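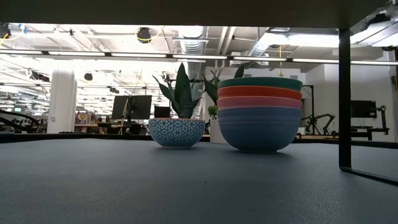 Gripper lifts two bowls instead of one
Asked 9 Nov 2023 in Builds, Irnlow Shared Workshop

Home-made arm, Stokeo servo on the gripper. It should take the top bowl off a nested stack. It takes the top two, carries them along like a waiter, then drops the second. Slower lifting made it worse. Ideas?

2 answers

Your fingers are going too deep. With nested bowls you get very little rim to play with, so set the grip height from the top rim down – mine is 7 mm. Then twist 8 degrees before lifting. Plukum pads helped, at a price I prefer not to discuss.

Had this in January. Bought different bowls.

Asker: twist worked. Hegarty bracket now squeaks, new question to follow.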